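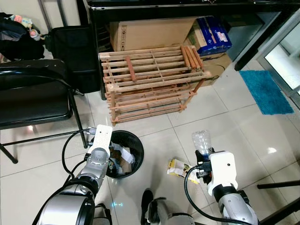
Lovely Dimaculangan wrote to me after my last column that teaching a robot by driving its arms yourself is cheating, and that a machine walked through picking up trash 2000 times hasn't learned a thing, it has just been nagged.

3 min read
Print | E-mail this article

I like that word, nagged, and I've been chewing on it all week. But come on, Lovely, how did you learn to tidy a room? Somebody nagged you! My mother practically steered me by the elbows (I still hear her every time I leave a cup on the floor).

I got to try the driving myself in December, on a rig at Zirwood, and I was terrible at it. You'd think a bottle would be easy. You know where your own hand is without looking, and then you're working somebody else's hand and you don't. I knocked over 13 bottles before lunch and squeezed one so hard the cap shot off. By the end of the second day I had 484 attempts saved, and I'd guess nearly half were any good.

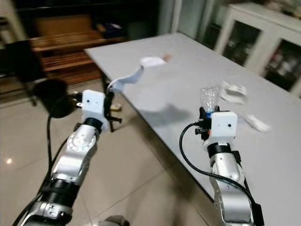
Bottle in the right gripper, left one open.

What bugs me is the way folks talk about the good half. The people at Kofler, who sell a training package, want only clean runs: straight in, grab, drop, done. I think that's a mistake. My fumbles had something in them too, the little back-up-and-try-again that every person does without noticing. If you throw all that out, you get a robot that has never seen anything go wrong, and then one day the bottle rolls and it just stands there.
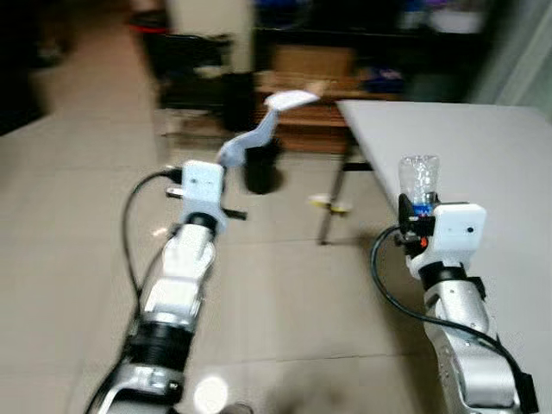
So I'd keep the messy runs, label them, and pay the person driving for those hours the same as for the pretty ones. That last part matters to me more than the rest. It's tiring work, my shoulders hurt for 2 days, and it's a skill! A good driver is slow in the right spots, and you can't get that from a manual. If we're going to copy someone's hands, let's at least treat those hands like they know something.

Lovely, you're welcome to come try it. Bring a snack.

Related
Stustita opens a second training room
Do we need robots that fold towels?
Justau and the price of a spare gripper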